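How long must I wait before second coat of mineral paint in a small room without window?

Posted by kuett_marsh in Walls and Floors, Apr 28, 2022

Hello all. I am painting the downstairs toilet of our house in Clirkside. The walls were cream before and I have chosen a brown-grey from Trumwood, their mineral paint for interior. The tin says "recoat after 4 hours", but it also says "in well ventilated conditions", and my room has no window, only the fan above the door. After one night the first coat still feels cool to my hand and I see lighter and darker spots when I stand near.
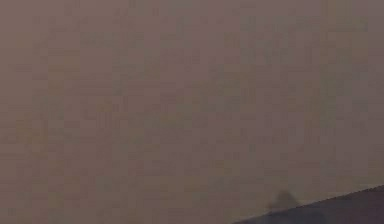
I used a short roller and I did not thin the paint. The plaster is old on one side and new on the other, where the plumber closed the wall in September. I put one coat of primer from Druradico on the new part only. Now I ask myself if I should have primed everything. Can I simply do the second coat, or will the spots come back through it?

Druradico_fan

Just do second coat. Always looks bad after first one.

oldlimewash

I would wait a little more. Mineral paint dries from the surface, and a wall can feel cool when there is still water behind it. In my own cellar I waited two full days and the colour became much more even. Please leave the door open and put a small heater in the hall, not inside the room.

About the primer: yes, it is better to treat the whole wall, as old plaster drinks the paint faster. But you don't need to remove anything now. Try a piece low in the corner, behind the toilet, where it will not disturb you if it goes wrong. 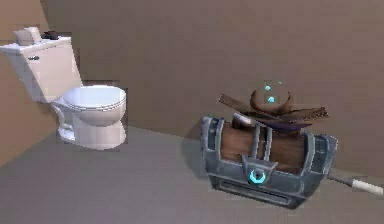

2 min read

If the test piece is even the next day, continue with the rest. Work from the top to the bottom and don't go back with the roller over a part which is half dry. I made this mistake with a Kütt roller that cost me 650 crowns, so the price of the tool does not help.

kuett_marsh

Thank you both. I will wait until the weekend and try first in the corner. The heater I can borrow.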